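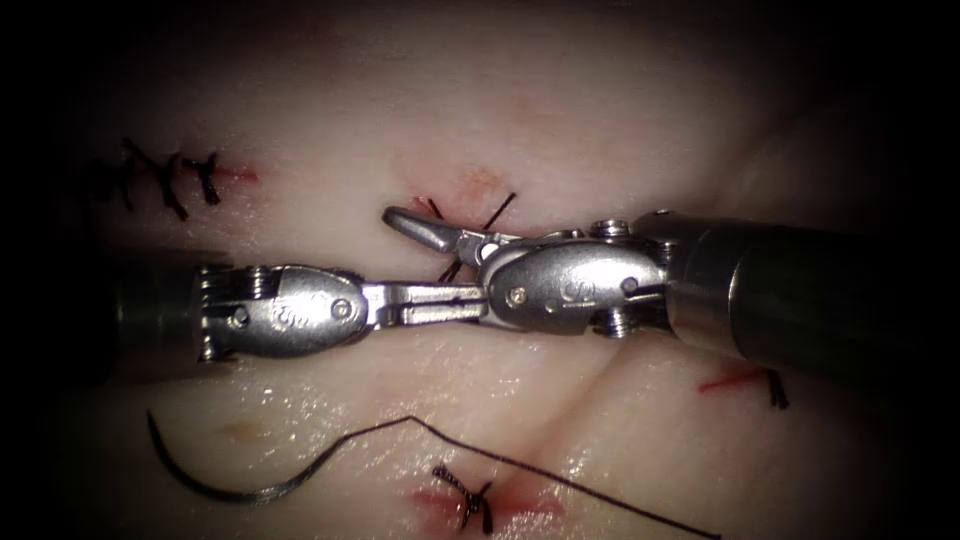
# The price of a practice stitch

Sarmīte Toom has taught suturing for 11 years and has a low opinion of most of what she is sold to teach it with. She keeps the catalogues in a drawer and reads them, she says, "for the adjectives". Tissue pads are lifelike. Needles are responsive. One brochure from Zindale promised a pad with "memory", and she rang up to ask what it remembered. They said they'd call back.

I went to see her because I had begun to doubt the whole business. A practice pad is a slab of soft, pinkish stuff with cuts in it. You close the cuts with a curved needle and thread, and when there is no room left you throw the pad away and buy another. The Tamance pad she uses most costs £40. A boxed course from Andreadis, with pads, thread and a certificate you fill in yourself, costs £1,688.

What do you get for the money? Toom put a Tamance pad and a cheap one side by side on her desk and gave me a needle. The cheap one tore on my second stitch. The dearer one held, though my row of knots looked like a badly laced boot, and she snipped the lot out without comment.

The pull of the thread is where makers compete, and where I trust them least. Too tough a pad teaches you to yank. Too soft and everyone drags the thread through the edge and blames the product. Otakar Kadlec, who sold these things for Zarkix before he retired, told me the firm changed its recipe in August one year and put out a leaflet calling it a breakthrough. "It was a bit less sticky," he said.

There is also the colour. Nearly all of them are sold in the same pale pink, and I asked Toom whether it helped anybody learn. She thought not. She has had students practise on chamois leather and on orange peel, and the ones who were going to be good were good on the peel.

She won't go back to peel, all the same. It dries out, it smells by the afternoon, and a pad can be passed along the bench so a whole group sees the same row of stitches, gaps and all. She marks them on spacing first, then on whether the edges meet without puckering. Neatness at the knot comes last. Most beginners have it the other way round.

Her students get through roughly 50 pads a term. Asked if half as many would do, she said she had put that to the suppliers, and each had sent her a discount on larger orders.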